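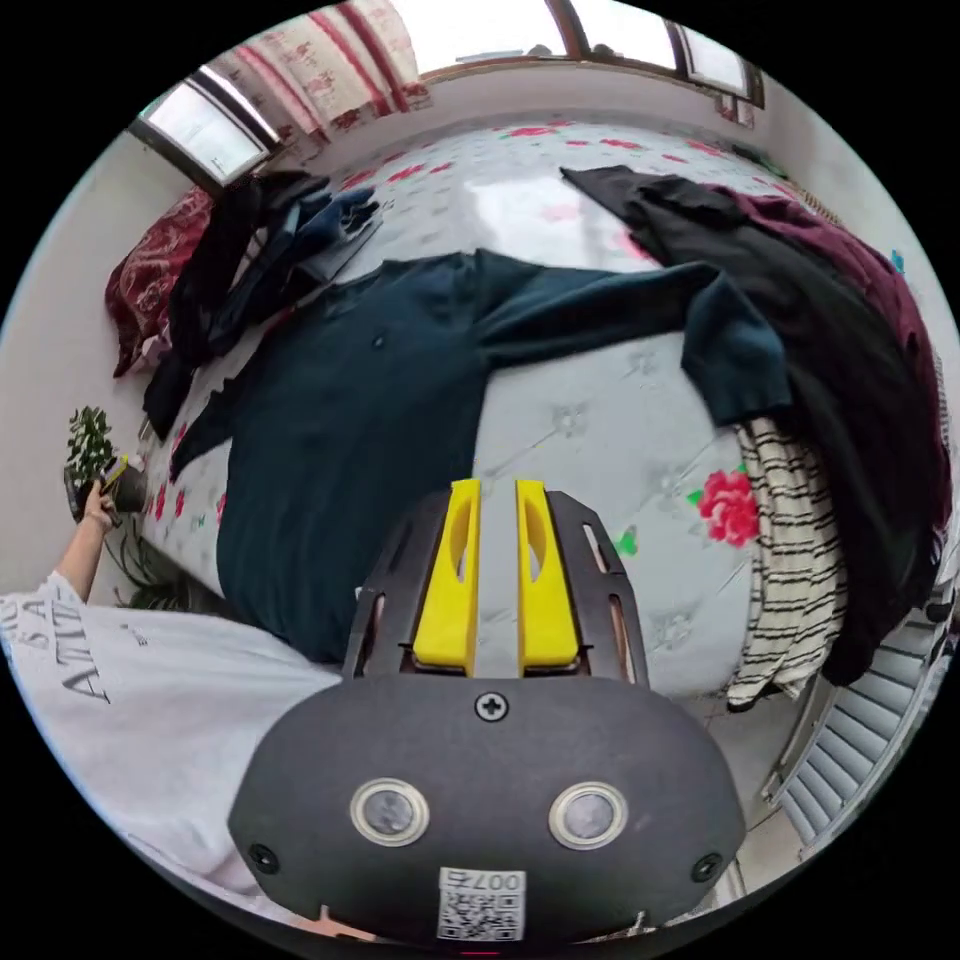 Quilt with a pattern of red flowers and green leaves.

Frequently Asked Questions: Linen and Bedding Service, Skorton Residences

Who may use the service?
The linen and bedding service is open to all residents of Menzies House and Dernitz House holding a licence agreement of one semester or longer. Short-stay guests are supplied with linen by the front office and need not register.

What does the service cost?
The fee is $35 per semester, charged to the resident's account in September. A replacement fee of $20 applies to each sheet set not returned at the end of the agreement.

What is included?
Each registered resident receives a fitted sheet, a flat sheet and two pillowcases, exchanged fortnightly. Quilts and doonas are cleaned once per semester on request. Towels are not included.

May I bring my own bedding?
Yes. Personal bedding is permitted in all rooms, provided that it fits the mattress supplied. Electric blankets may be used only after they have been tested and tagged by the facilities office.

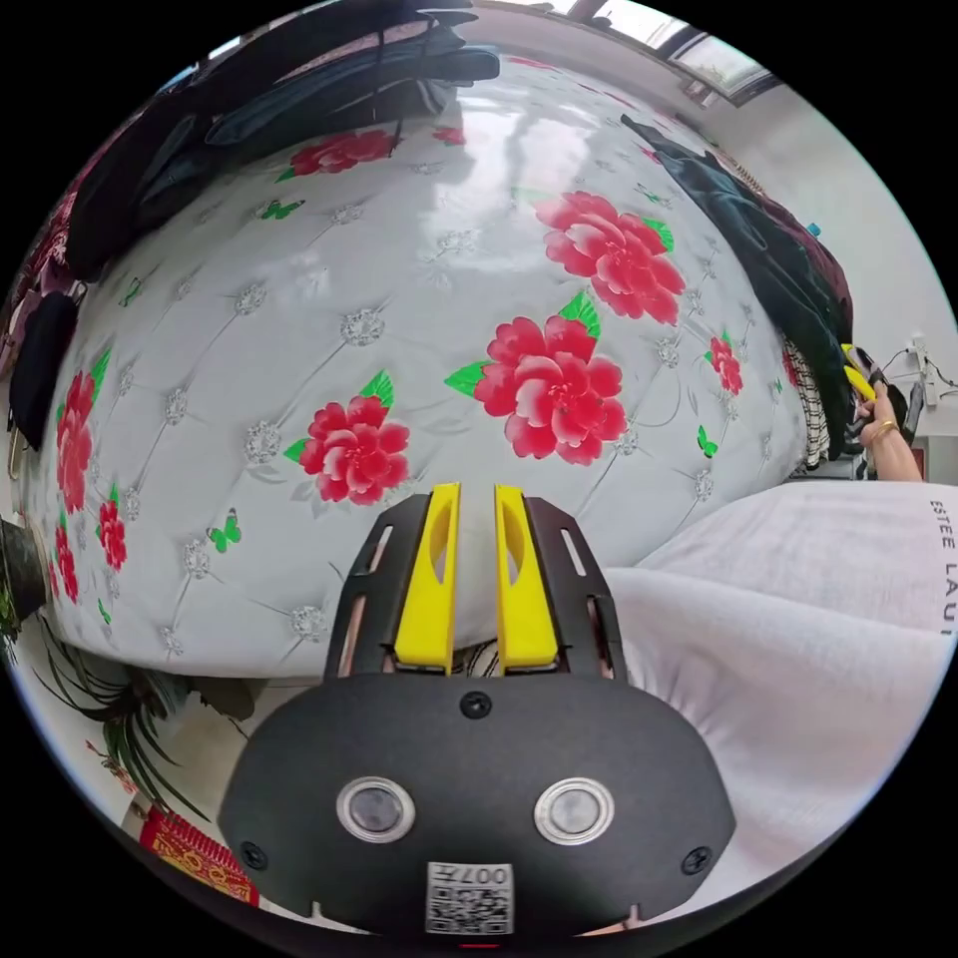
Residents may use their own bedding.

How do I label personal items?
Labels are issued at the Favine Street counter and should be sewn or ironed onto one corner. Unlabelled items are held for one month and then donated.

Where and when are exchanges held?
Exchanges take place in the ground floor laundry of Menzies House between 4 pm and 6 pm. Dates are posted on the noticeboard in each building. Residents unable to attend may nominate another resident in writing.

May I replace the mattress in my room?
Mattresses may not be removed or exchanged between rooms. Requests on medical grounds should be addressed to Oluwatosin Omoregie, Residential Services, and accompanied by a letter from a treating practitioner.

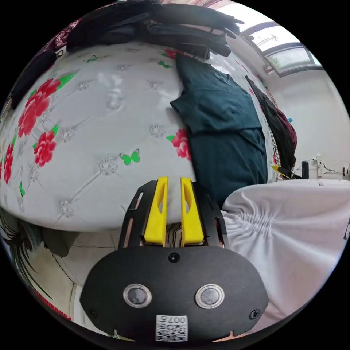 Floral mattress with a white quilted surface.

What should I do about a stain or damage?
Please report it within two days of moving in by lodging Form 812. Damage reported after this period may be charged to the resident.

Whom do I contact about a disputed charge?
Disputes should be sent in writing to Gillespie Skinner, Accounts, quoting the room number and the date of the charge.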